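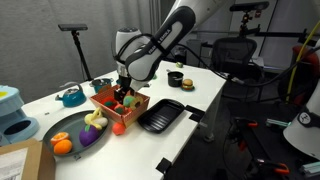

Engineers at the Stenard laboratory had logged 2000 sorting cycles with felt vegetables and toy cookware when the gripper failed to release. The arm carried on to its next position with the item still held, and the controller reported a successful drop.

The fault, recorded in September 2019, was traced to Trulalum, the software that decides when the fingers have opened. It had accepted the command to open as proof of opening.

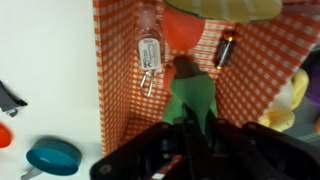

Vilmos Antal considers the software only part of the problem, arguing that soft goods give a force sensor very little to report and that the limits were set for rigid parts.

A review of the log found 54 false releases, 3 of them followed by a motion at full speed – the finding that led the laboratory to suspend unattended operation.
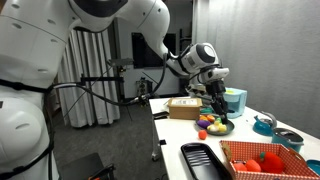 Under the revised procedure, finger width is measured after every release, and the arm stops if the reading does not change. An operator must then clear the fault by hand.
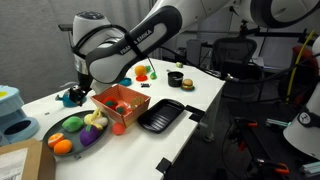
According to Antal, the slower cycle is a fair price, although he would like the same check applied to the grasp as well. The laboratory has not yet set a date for that work.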